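Session Helpers Wanted for the Household Chores Study, Dretley

Can a machine put the shoes away yet? My kids ask me this about once a week, and my answer is still "sort of, on a good day." We've spent the winter on footwear, which sounds like a small thing until you try to teach it — a slide is soft, it tips over, and its twin looks just like it. Now we'd love some patient people to come and work alongside us.

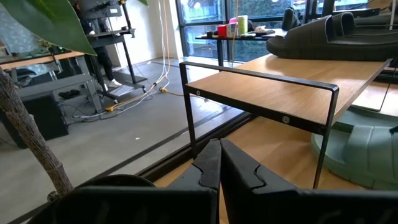

What you'd be doing

You'd guide a pair of robot arms by hand controls while they tidy slides on and around a little wooden shelf, then set everything out again in a new arrangement and have another go. We have 174 arrangements on our list for April, and you'd write a short note after each try, in your own words, telling us what went well and what was just plain frustrating. 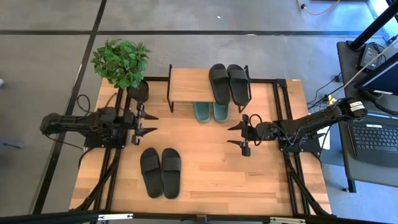

Some days it goes beautifully and some days you'll wonder why we don't all just do it ourselves, and we'd like to hear about both! No engineering background is needed. Folks who have stocked shelves, cleaned hotel rooms or raised a houseful of children tend to have very good opinions on what "tidy" means.

Hours and how to apply

We have 2 openings, each for 36 hours spread over the month, paid by the hour with training included. Please send a few lines about yourself — a résumé is fine but not required — to Santosh Mittal at the Dretley front office by March 20, 2024.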